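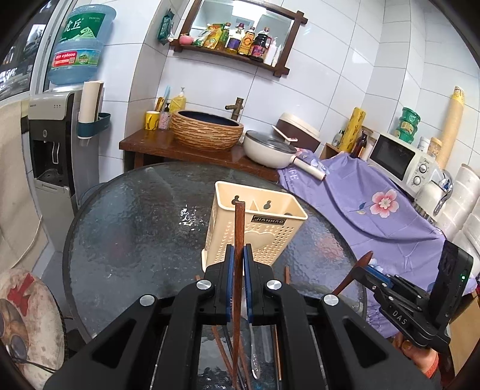
Home > Shop > Guides & Wall Cards

Session Rules Card Set for Hand-Held Gripper Work

Posted in July by the Romelari shop desk

I wrote the first version of these cards on the back of a delivery note, and I still have it somewhere (coffee ring and all). We had people going into kitchens with a gripper in each hand, and every pair of them had their own idea of what a clean session looked like. One would tidy the counter first, another would leave everything, a third would swap the chopsticks for nicer ones! So I started writing down what we'd agreed on, and Nedelcu, who print all our labels, offered to turn it into something you could wipe with a cloth.

What you get is a set of 16 cards on a ring, plus a wall sheet that has the same rules in bigger type. The cards are laminated and the corners are rounded, which I fought for after poking myself in the thigh with the samples.

The rules are short. I'll give you a few so you can tell if they suit the way you work:

- Leave the home as you find it. The rice cooker stays, the sauce bottles stay, the pan stays on the counter.
- Check both grippers before you start: fingers, pads, screw caps. Finger-tight, then look again after the first break.
- Clean the pads before they touch anything people eat with, and wash every utensil at the end of the session.
- One task per take. If the task is chopsticks and spoons in the caddy, don't wander off and start on the microwave.
- A dropped item stays in the take. Pick it up with the gripper if you can reach it safely, and note it on the sheet.
- Glass tabletops get their own card. Set things down slowly, no leaning, and no resting the gripper on its fingertips.
- Stop when either person says stop. You don't have to give a reason.

The glass card came out of Hotolitz, where we ran our longest trial, and it's the one I get the most mail about. A couple of you think it's fussy. Maybe! But we work in other people's kitchens and I would like us to be invited back.

There's also a card on long thin things, chopsticks and spoon handles and the like, because they give new people the most trouble. Grip, pause, then lift. Keep the tip away from your partner's hands. If you're both reaching for the same holder, agree out loud who goes first. I know it sounds like kindergarten, but try it with four arms' worth of gear over one small table.

A word on what the set is and isn't for. It's house practice, written by people who do the work, and we've kept it in plain English. It won't stand in for the safety standard that applies where you are, or for your own risk assessment, and it doesn't cover powered arms at all. Skollov asked us for a powered version and I've started on it, but it's slow going and I won't promise a month.

Details

Cards: 16, printed both sides, on a steel ring
Wall sheet: 1, folded
Session sheets: pad of 200, tear-off
Language: English
Hole punched for a hook or lanyard (lanyard not included, sorry)

The session sheets have room for the room, the task, who held which gripper, the pad check and anything dropped. Please fill in the pad check. I read a lot of these sheets and that's the box people skip.

Orders of 12 sets or more ship flat in one box and come with a spare wall sheet. If a card goes missing, write to the shop desk with the number in the corner and we'll send a single, no need to buy the whole ring again. Suggestions for new rules are welcome too, and the blank on the back of card 4 is there for yours.

Filed under: Robotics > Safety & Good Practice > Printed Materials

We use cookies to remember your cart and see which pages get read. By continuing to browse you accept our cookie policy. Accept | Settings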